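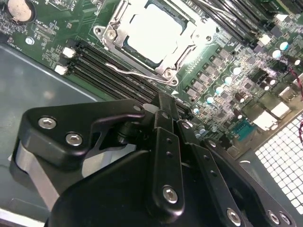 Home Blog Recipes Family About Contact

Search this blog...

Two calendars on one fridge

2024-12-25

We have two calendars on our fridge. One has the regular months, and the other is the lunar one my mother-in-law brings us from Gündoğdu every time she visits, with the prayer times in tiny print along the side. Today they both looked a bit lonely. It's Christmas, we don't keep it, and every store on our street in Anduvard is shut, so I finally have a morning to sit down and write about next Ramadan before it sneaks up on me again!

Last time I made a mess of it, I'll admit. I planned iftar for 12 on the first night (why the first night?) and by the end of the week I was so worn out that I slept straight through my alarm for the early meal, twice. The kids thought it was hilarious. I drank a lot of water in the evenings after that.

So I'm doing things differently. We're having people over once a week, on weekends, and the rest of the time it's just us with soup, dates, bread and whatever is left from the day before. I've started freezing lentil soup already, in flat bags so they stack. There are eight in there now and I'd like to get to 20, if the freezer door will still close.

The other thing is the mosque. Ours is small, and the night prayers fill up fast, especially when the families from Gutau drive over. My husband likes to go every night and I used to feel guilty for staying home with the little one. This year I want to pick my nights, go properly, and pray at home on the others without fussing over it. My youngest has a prayer mat next to mine and mostly lies on it, but she's there and she knows when to say ameen - loudly.

My oldest wants to try fasting for half days. We've said yes to weekends and we'll see how it goes. I tried it myself when I was small, and I still remember hiding behind the couch with a cookie, feeling like the worst criminal in the world. I haven't told her that story yet.

Our neighbors dropped off a plate of gingerbread last night, so I'm taking some soup across the hall this afternoon. They always ask good questions about the fast and they came to our iftar last time, when they stayed until about 16 minutes past everybody's bedtime. I need to get their plate back to them too, so I'd better go wash it.

Older posts Newer posts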